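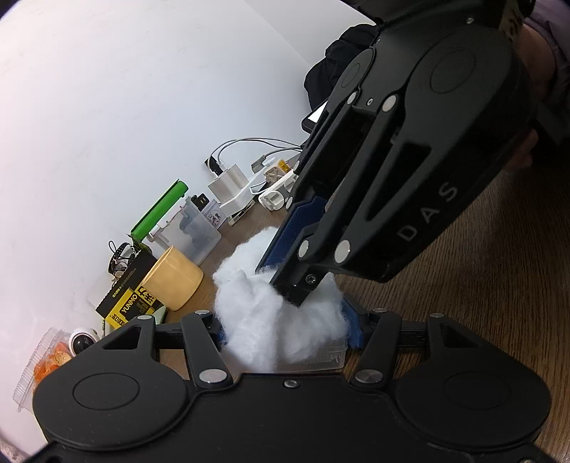 Cotton wool, on its clear plastic container.

First aid cupboard: what's staying, what's going

Quick one this month, am writing it between deliveries. The first aid cupboard on the Dudby landing got turned out Tuesday and it was not pretty. Three half-used boxes of the same band-aids. Burn gel that expired long ago. A sling with no pin. No tweezers anywhere, and those are the thing people come looking for most.

So, new setup. Please read even if you never go near the cupboard.

Top shelf is for small stuff. Band-aids, tape, gauze pads, blunt scissors, tweezers (new, on a string, leave the string on please). Middle shelf is bandages and cold packs. Bottom shelf is refills only, sealed. If you open a refill it moves up. Don't leave two of anything open at once, that's how we got into this mess.

A word on cotton wool. Fine for padding over a dressing, fine for taking off nail polish or whatever else you do at your desk. Not for putting straight on a cut. The fibers stick, then somebody has to pick them out, and it hurts. Use a gauze pad and clean water. Same goes for tissues and paper towel, which I have seen more than once now.

Also please stop putting medicines in there. Cold tablets, antacids, somebody's hay fever spray. I know it's meant kindly but we can't hand them out and we don't know who's allergic to what. Anything left in there at the end of June gets taken to the pharmacy on Jikberg Street. They take old tablets back at the counter, no charge, just bring them in the blister packs.

The cupboard is not locked any more. The code on the old box was 1404 and half of you didn't know it, so the box is gone. Door just pulls open. Sticks a bit at the bottom, give it a tug.

If you use something, write it on the sheet inside the door. Doesn't need your name. Just what and how many. Last sheet had one entry in it and the entry was "stuff".

Refresher session: 15 places, upstairs in the Tsoukalas room, starts 9:30 in the morning and done before lunch. Covers cuts, burns, choking, and what to say when you call for an ambulance (address first!). Margaux Rolland is teaching it agian, she did the last one and people liked it. Wear something you can kneel in. Put your name on the list by the kettle or call extension 2069. If you get the machine leave a message, I do check it.

Still need: a decent flashlight for the kit in the Nullik van, and a bag for it that zips all the way round. The one in there now has been held shut with a rubber band all winter. If you have one at home doing nothing, drop it at the front desk.

Eye wash bottles are on order. Should be here next week, will go on the wall by the sink and not in the cupboard, so dont go hunting for them.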